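Rawashdeh hand-held gripper pair: review after a pad failure

Reviewed by Elias Jaber, 22nd October

We bought two pairs of the Rawashdeh grippers in February to record garment folding for the Satwood project. Each one is a two-finger tool you hold in your hand, with a camera on top and a ridged blue pad on each finger. Most of our folding is done on beds with ordinary covers, dark clothes on busy prints included.
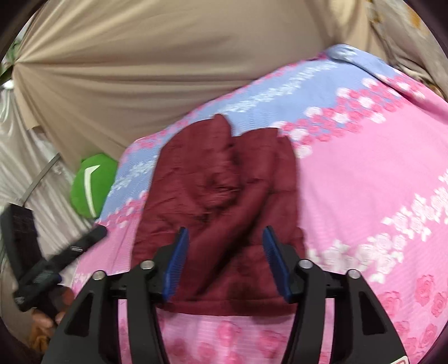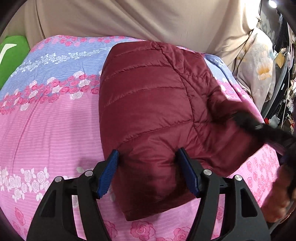
For the first few months I had no complaints. The grip is comfortable, the jaws open wide enough for a thick hem, and the left and right tools stayed in sync through long sessions. I would have given them a high score in the spring.

The trouble is the pads. They are held to the finger by adhesive and a small lip at the base. On one of our tools the adhesive let go at the tip, and the pad still looked fine with the jaws open. When the jaws closed, the loose end rolled back and left a hard edge exposed. That edge snagged the lining of a coat and tore it. Nazmiye Taşdemir was running the tool and put her free hand in to clear the cloth while the jaws were still under tension. The cloth came free, the jaws snapped shut, and she got a pinched finger and a blood blister. It was a minor injury, but there is no guard over the linkage and the manual doesn't mention the pinch point at all.

We then pulled every pad in the building. Out of 18 pads, counting spares already mounted on test fingers, 7 had started to lift. The manual says to replace them at 2000 closures. The counter on the tool that failed read 616.

The other cost was data. A lifting pad lets fabric creep, so the recorded jaw width no longer matches what the cloth is doing. The Clalel software we use to check recordings passed those sessions without a warning. We had to go back through them by hand and threw out most of a week.

Rawashdeh support answered the next day and sent new pads free of charge. They did not say whether the adhesive had changed. We have since switched to Illance pads, which screw on from the back. They cost more and are slightly stiffer, and thin knits are harder to pick up with them. None have come loose so far.

If you already own these grippers, push each pad sideways with your thumb before every session, at the tip as well as the base. Let go of the trigger and open the jaws fully before you reach in for stuck cloth. We also keep a pair of blunt tweezers on the table now.

Good: light, accurate when the pads are sound, quick support.
Bad: glued pads, no guard, nothing in the manual about fingers.

Three stars out of five with screw-on pads, two as shipped.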